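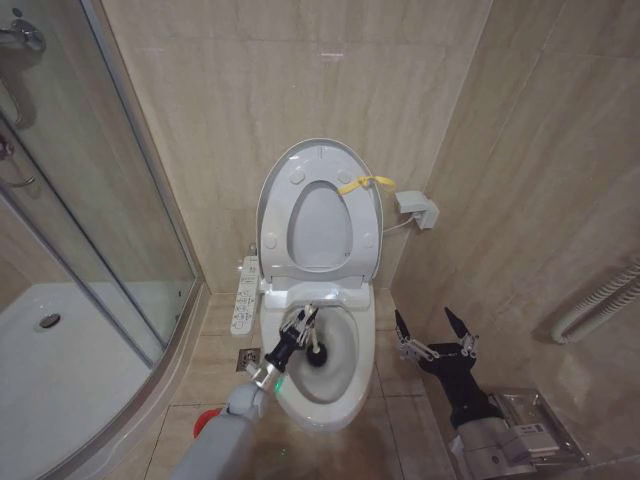
5. Does the State Pattern Make Change Easier?

5.1 What has been claimed

The usual case for the State pattern goes like this. An object behaves differently depending on the condition it is in. The first version of the code handles this with a chain of conditionals. As conditions are added, the chain grows, and the same tests show up in several methods. Moving each condition into its own class is then said to make the code easier to read and safer to change.

We have no quarrel with the first half of that story. Our doubts concern the last step. Most of the support we found for it rests on small teaching programs, and in nearly all of them the states are few, known in advance, and strictly one at a time. Code kept alive for several years seldom looks like that. Conditions overlap, some depend on data held elsewhere, and the person adding a new one is often unaware that a diagram of the old ones exists.

A further problem is that "easier to change" is rarely defined. Some authors count the files touched. Others count lines, or ask programmers how they feel about the result. These measures can point in opposite directions for the same edit, and a reader who is shown only one of them has no way to tell.

5.2 Material

We worked with two code bases. Briltik is a booking system in which a reservation moves between conditions such as held, confirmed and released. Gondanis is a print queue manager. Both had been partly rewritten to use the State pattern before we began, so we could compare the rewritten modules with neighboring ones that still used conditionals. We did not choose which modules were rewritten. The maintainers did, and we return to this in 5.5.

From the two histories we took 2046 commits that touched at least one module of either kind. Commits that only changed formatting or comments had already been removed. From what remained we drew 200 commits on State modules and 200 on conditional modules, and read each of them by hand.

We also ran a modeling task with 77 programmers. Each was given a short written description of a household object and asked to draw a class diagram and a state diagram in Olik, a plain drawing tool with no code generation. The objects were kept dull on purpose, so that knowledge of a business field would play no part. One was a toilet with a lid and a seat, shown in Figure 5 with both raised. The others were a desk lamp and a sliding door.

5.3 Results from the commit histories

Commits on State modules touched more files and changed fewer lines in each. That much agrees with the usual account, and it would be surprising if it did not, given that the pattern spreads behavior over more classes. It says little about effort. A programmer who must open several small files to follow one transition may be worse off than one who scrolls through a long method.

We then looked at what the commits were for. When the change altered behavior within an existing state, the State modules did well. The edit usually stayed inside one class, and later fixes to the same lines were uncommon. When the change added a new state, the picture was mixed. The new class was easy to write, but transitions into it had to be added to existing classes, and these were sometimes missed. In the conditional modules the same omission was harder to make, as the tests sat next to each other on the screen.

The third kind of change, in which an event had to be handled across all states, favored the conditional modules. In Briltik, adding a single operation to the state interface meant giving every concrete class a method, and several of those methods were left with empty bodies. An empty body can mean "nothing should happen here" or "I have not thought about this." We could not tell which from the code, and we doubt that a later maintainer could.

We tried the coupling measure proposed by Hervieu on both sets. It ranked the State modules as better in almost every case, including modules where the history showed repeated repair of the same transition. We therefore put little weight on it. The measure counts references between classes and takes no account of transition order, which was where most of the trouble we saw came from.

5.4 Results from the modeling task

Many participants in the toilet group began by making "open" and "closed" subclasses of a single state class. This works until the seat is considered separately. The lid can be up while the seat is down, and the seat cannot be raised while the lid stays closed over it. Those who noticed this took one of two routes. Some multiplied the state classes to cover each permitted combination. Others gave the lid and the seat separate state hierarchies and added a rule to keep them consistent.

Neither route is wrong, but the second raises a question the pattern leaves open, namely where the rule should live. Participants placed it in the context class, in one of the two hierarchies, or in a note attached to the diagram. The note was popular. It is also the only one of the three that cannot be turned into code without further decisions.

The lamp and the door gave fewer difficulties. We suspect this is why objects of that sort are so common in textbooks. A study that used only the lamp would have reported a success for the pattern, and we would have had no grounds in our own data to object.

Participants rated their confidence after finishing. Confidence was high in all groups and had no clear link to whether the diagram allowed an impossible combination. We take this as a warning about surveys in which programmers are asked whether a pattern improved their design.

5.5 Limits

The maintainers decided which modules to rewrite, and they may well have picked the worst ones. In that case, our comparison is unfair to the pattern. They may equally have picked the ones they understood best, which would be unfair in the other direction. Bart Schouten, who read the commits a second time, disagreed with our sorting mostly where one commit mixed two kinds of change. We settled these cases by discussion and do not claim that another team would settle them the same way.

The modeling task ended at the diagram. A participant with a poor diagram might have written sound code from it.

Figure 5. Toilet with lid and seat raised.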